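# How do engineers choose a robot's fingers?

People pick things up all day long. A hand can hold an egg, a school bag or a single grain of rice, and its owner hardly has to think about it. Robots find this much harder. The part of a robot that takes hold of things is called a gripper, and there are many kinds.

## Testing two grippers

At the Clurnine learning centre, two grippers were compared in August. The first, called Lucero, has two stiff fingers that close like a pair of tongs. The second, called Rendard, has soft fingers that bend around whatever they touch.

Each gripper was given 300 tries at lifting the same set of objects. The set included a sponge, a spoon, a jar with a lid and a toy brick. To make the test fair, every object began in the same place each time.

Lucero was very good with hard objects, and it lifted the spoon well. Rendard was better with the sponge, but it was slow to let go – sometimes the toy brick stuck to it for a moment. Lucero made 283 good lifts in all. Rendard made fewer, although it squashed nothing.

## Learning by hand

A gripper does not always need a robot arm. Some are made for a person to hold. The person moves the gripper to an object, closes the fingers and lifts, while a small camera on the tool records what happens. A computer can study these recordings later and learn how the job is done.
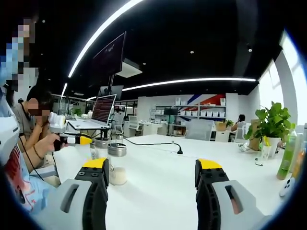 Many recordings are needed, as one lift is never quite the same as the next. The Zonosum collection, used at the centre, holds 3,000 short recordings. In 726 of them the object is dropped. These are kept as well, so that the computer can learn what a poor grip looks like.

## Try it yourself

Use a pair of kitchen tongs to lift a sponge, a spoon and a toy brick. Then wrap the ends of the tongs in a thick sock and try again. Write down which objects became easier to hold and which became harder.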